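Clearing off the desk

Thursday, November 4, 2021

I spent most of October putting off the desk. It had reached the point where I was doing paperwork at the kitchen table, so last weekend I took everything off the top and started over.

The worst of it was the pens. I had them in two drawers, in an old coffee mug, in the tray under the monitor and in the pocket of a bag I stopped using years ago. I tested every one of them on the back of an envelope from the Hayes water office. The dried-out ones went in the trash. The refills I was saving for a pen I lost went with them.

The drawer organizer I bought from Givico didn't work out. The slots are 7 inches long and a new pencil is longer than that, so the pencils ended up lying across the dividers and the drawer wouldn't close. I use it for batteries and tape now. It was $8, so I'm not going to bother sending it back.

What I wanted was something that stands up, takes up little room and doesn't hold dust the way the mug did. Black wire mesh does the job. It's plain, it's light, and crumbs and pencil shavings can be shaken out over the trash can.

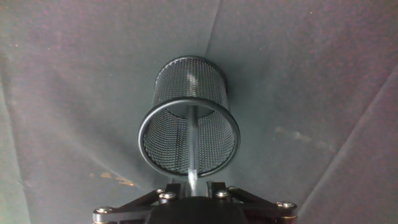
My sister asked why I didn't keep the mug, which was free and heavier and wouldn't tip over if the cat walked by. She has a point about the weight. A mesh cup with only one or two things in it will slide if you bump it, and tall scissors make it lean. I told her I'd put a square of shelf liner underneath, and I have, and it stays put.

The rule I've set is 10 things in the cup at most. Anything past that goes in the drawer or gets given away. Scissors stay in the kitchen, where I always look for them first anyway. Rulers go flat behind the keyboard.

The rest of the desk took less time. Bills are in one folder, manuals in another. The stapler was empty and I still need to find out what size staples it takes, because the label has worn off the bottom.

Next is the shelf over the printer, which is mostly cables. I have a box for them already. I'll get to it when the weather turns.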